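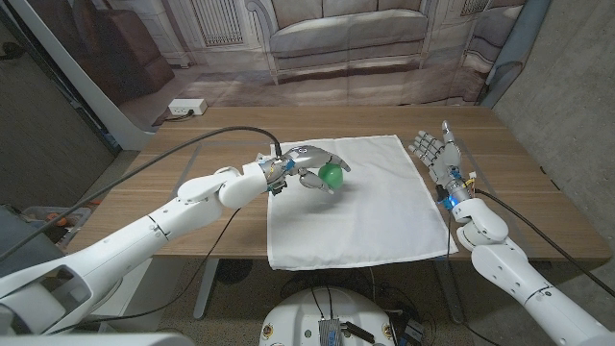 Green ball and white cloth, main wrapping table

Lavum cloth wrapping study: progress report to Hunico
August 1, 2025
Prepared by Xinyi Long

Where we are

You funded us to find out whether a square of cloth can replace tissue paper and tape for small, awkward objects going out of the Kokstead shop. The short answer so far is yes for most objects, no for some, and please stop asking about the ball.

We have logged 532 wraps since the last report. A wrap goes in the log when the object is covered on all sides and can be picked up by the cloth without falling out. This definition took an entire meeting. There was a faction that wanted the word "attractive" in it, and that faction lost.

The ball

Boxes are done. Anything with corners more or less wraps itself, and I have nothing to say about boxes that would be worth your money. Jars are nearly done. That left the small green ball, which was added to the object list late and in a spirit of optimism.

A ball has no front, no bottom and no interest in staying where it is put. On a bare table it goes wherever the floor under the table legs tells it to. On cloth it behaves better, provided the cloth has been smoothed from the center outward and the ball is set down and let go of cleanly. Most of the failures in the log happen at the second corner. The first corner comes over nicely, the second one pulls the fabric under the ball along with it, and the ball leaves.

The method we have settled on for now is to take both sides of the near edge, lift them together and lay the fold over the ball before touching anything else. Once there is some weight of fabric over the top, the remaining corners can be dealt with at leisure.
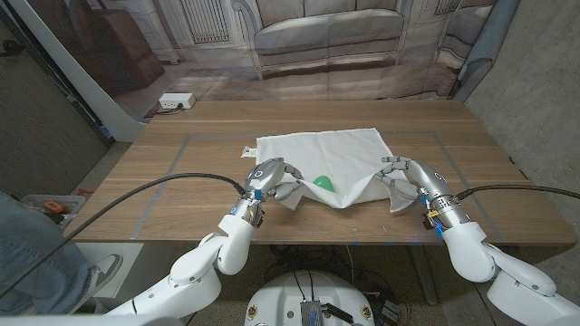
Near edge coming up over the ball, inside the gray tape

The tape outline on the table has earned its keep. Before we had it, the cloth drifted a little farther from the near side with every wrap, and by the end of a session the far corners were a long reach. Now the cloth goes back inside the rectangle each time. It cost us one roll of tape and an argument about whether the rectangle was square to the table. It is square enough.

The cloths

We are using plain white squares with a stitched hem. They wrinkle, which we have decided to regard as grip. A thinner sample from Parry folded beautifully and slid off everything, so it has been retired to cleaning duty, where it is also not very good.

Two points for the purchase order:

Tags. The supplier sews a small white tag at one corner. It gets folded inside on a good wrap and sticks out like a tongue on a bad one. We have started using it as a marker, so that every wrap begins with the cloth turned the same way. If the supplier now offers to remove the tags, please say no.

Washing. Each cloth has been through the machine 15 times. The hems have held. The squares themselves are slightly less square than they were, and I would ask for a little extra on one side in the next batch.
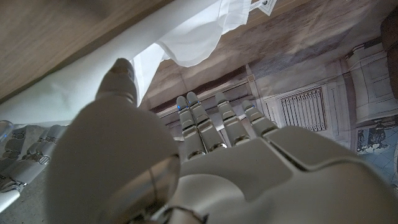

Time per wrap has come down, though I'd like to be careful with this. The target in your letter was 90 seconds for any object on the list. Boxes and jars come in under it comfortably. The ball is under it when the first fold goes well, and when the first fold goes badly the only sensible thing is to lay the cloth flat again and start over, at which point the clock becomes a matter of opinion. I have reported those as failures. You will find 22 of them on the second sheet, with remarks, some of which I have edited for language.

Money

We are under on materials, mainly because cloth can be used again and tape can't. We are over on laundry. The two nearly cancel out, and the difference is in the attached sheet under "sundries," a heading I inherited and have come to love.

Before November

The next objects are a spoon, a candle and something soft, to be chosen. We also want to try tying off the last two corners instead of tucking them, which should help with the ball and will certainly make the log harder to fill in. I would like a decision from you on whether a knot counts as a fastening under the original terms, as clause four says "no added fastenings" and a knot is made of what was already there.

I still need the revised cloth order signed before we can start on the candle.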